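Packaging buyers' afternoon, Utholm
Speaker notes, Olaia Lorente
03/08/2022

Slot is after lunch. Keep it moving. Water on the lectern, ask for the lights up.

SLIDE 1. Title: "Recyclable on paper: what suppliers tell us about cartons"

Say who I am. I buy folding cartons and leaflets for Quezada, mostly for tablets and creams. I don't make cartons and I've never run a press. I read a lot of supplier claims and sign off the ones I believe, and the pile I don't believe has been growing.

Don't do the joke about the glue. It died in June.

SLIDE 2. The claim

Read it out slowly: "Our cartons are designed to the highest international standards and are fully recyclable."

Ask the room which standard. Wait. Let it be a bit awkward.

I had this sentence, or something very near it, from three suppliers in one month. I wrote back to each of them asking for the name of the standard. One sent a certificate for their quality system, which covers how they run the office and the factory and says nothing on whether the carton can be pulped. One sent a brochure. One hasn't replied.

SLIDE 3. What's in a carton

Board, ink, varnish, glue, sometimes foil, sometimes a plastic film on the outside. The claim is nearly always made for the board. I've no quarrel with the board. But we aren't buying board, we're buying the finished thing, and the finished thing has a film on it if marketing got their way.

Pass round the two samples here. Plain one first, laminated one second. Ask people to tear them. GET THEM BACK, I only have the one set.

SLIDE 4. The Skoltby trial

Be fair to them, Eyvindur Nørgaard will be in the room and he was decent about sharing the numbers.

Skoltby offered us a lighter board and said it would run on our line with no changes. We ordered 947 cartons as a trial lot. 800 of them went through the cartoner without a stop. The rest jammed, opened at the side seam or came out crushed at one corner.

Their reading is that our line was set up for the old board and wanted adjusting. Could be. But "no changes" was in the offer, in writing, so I don't see why the adjusting should be done on our time.

Pause for Eyvindur if he wants to say something. He probably will. Two minutes at most.

SLIDE 5. Lighter board, and who saves

The saving per carton is real, I've seen the invoice. What I haven't seen is anyone add back the waste. If you throw away one lot in 10 you've used more board than you started with, depending how thin you went. Purificación Quintana did the sum for her own site and will lend you the spreadsheet if you ask nicely. I can't show it, it has prices in it.

SLIDE 6. Skiter and the "smart" carton

Short one. Skip if behind.

Skiter want to print a code on every carton that the patient scans to get the leaflet. Fine as an extra. They pitched it to us as a way to drop the paper leaflet, and when Ainhoa Echevarría from our regulatory side asked which markets had agreed to that, the answer was that they were "in dialogue". I've been in dialogue with my landlord for 7 years.

Also ask who keeps the web page alive when the product has a long shelf life and the supplier gets bought.

SLIDE 7. What I ask now

Name the standard and the part of it that applies.
Send the test report for the finished carton, with film and glue.
Who did the test, and who paid them?
What happens to the price if the trial fails?

Suppliers don't love this list. Benito Calvo told me it was rude. He also answered all of it by the next morning, so it can be done, and he got the order.

SLIDE 8. Automatic packing

I've been asked to say a word on this as everyone has a film clip of it now. My word is: ask for the boring figures. How many stops in a shift, who clears them, what board they used for the clip. A carton picked by hand for the demo will always fold nicely. I'd want to see it done with a damp pallet that's sat in our warehouse over a weekend.

I'm not against any of it. I'd buy tomorrow if somebody gave me a month of line records from a site like ours.
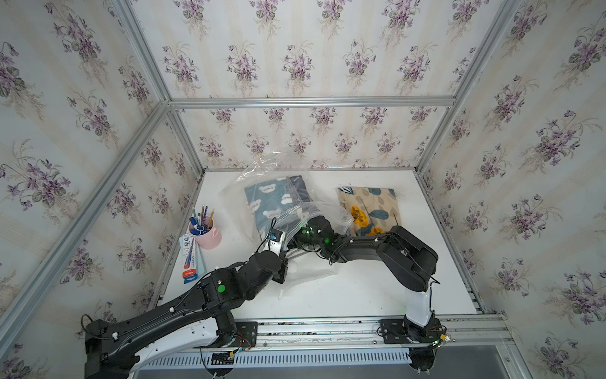 Questions. If the film question comes up again, say we still use it on two products and I lost that argument. If they ask for supplier names beyond the ones on the slides, no. Samples back before anyone leaves.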